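Hand-held grippers teach robot arm to sort small parts in Cikthorpe study

Robotics researchers at the Cikthorpe lab say they have found a cheaper way to teach a robot arm to pick up small objects: record the moments when the person showing the task makes a mistake, and keep them.

The group's results, released in January, come from a set of 3,000 short demonstrations. Each one was recorded by a person working at a table with a hand-held gripper that carries its own camera. No robot was involved until the recordings were finished. The data was then used to train a control program called Niltolier, which was run on a standard arm fitted with the same type of fingers.

In the final tests the arm picked up the right part and put it in the right place on 70 percent of its tries. A version of the program trained only on clean demonstrations, with every slip and second attempt cut out, managed 50 percent.

"We had been throwing away the most useful part of the recording," said Sheena Sutherland, who led the study. "If the person misses and goes back for it, the program gets to see how to go back for it. A clean set never shows that."

Most labs that collect this kind of data trim it heavily. Failed grasps are marked and dropped, and the people doing the demonstrations are usually told to start over if something goes wrong. Sutherland's group did the same for its first round of work and found that the arm did well until its first miss. After that it tended to close its fingers on nothing and carry on to the drop-off point as though it were holding the part.

The second round used different instructions. People were asked to work at a normal pace and to fix their own mistakes without stopping the recording. Misses made up 20 percent of the demonstrations that came out of it. They were left in, and each was tagged with the moment the fingers closed and the moment the person opened them again. 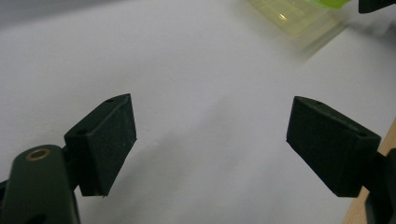 The open position turned out to matter more than the group expected. In the early recordings people often let the fingers drift partway shut between picks, which gave the program a confusing picture of when a grasp had begun. The lab now asks everyone to open the gripper fully before moving to the next part – a small habit that takes a few minutes to learn. According to the paper, that one change accounted for a good share of the improvement in the arm's timing, although the authors did not test it separately from the rest of the new instructions.

Lighting was another problem. Shadows from the fingers fall on the work surface directly in the camera's view, and the first version of Niltolier sometimes reached for a dark patch instead of a part. The group tried moving the lamps and had little luck. What worked was collecting demonstrations at different times, from early morning until after dark, so that the shadows were never in the same place for long.

The parts used in the study were washers, short screws, plastic clips and rubber feet. Sutherland said they were chosen because they are hard to grasp from a flat surface and because a small manufacturer would have them on hand. Washers gave the most trouble. The arm could usually find them but often pushed them along the table before the fingers got underneath.

Hutitz, a company that makes assembly fixtures, paid for part of the work and has been running the program on a bench in its own shop. The company has not said whether it plans to sell anything based on it. Sutherland said the shop tests have been useful mainly for turning up parts the program has never seen. Its success rate on those is lower, and the group is not ready to publish a figure.

There are other limits. The program handles one part at a time and needs the parts spread out, so a heaped bin is still beyond it. It also has no sense of touch. Everything it knows about whether a grasp has worked comes from the camera, and when a finger hides the part completely it has to guess. The authors write that a simple pressure sensor in each pad would probably help, but adding one would raise the cost of the hand-held tool, and keeping that cost low was one of the aims of the project.

A second group, at Purves, has agreed to repeat the study with its own grippers and its own people. That work is meant to show whether the result depends on how the Cikthorpe staff happen to move. Most of the demonstrations in the present set came from people who had used the tool before, and the paper notes that beginners make different mistakes – they tend to close the fingers too early, while practiced users tend to come in slightly off to one side.

The group plans to release the recordings, including the misses and their tags, once the Purves work is under way. A second set, covering tasks that need two hands, is being collected now.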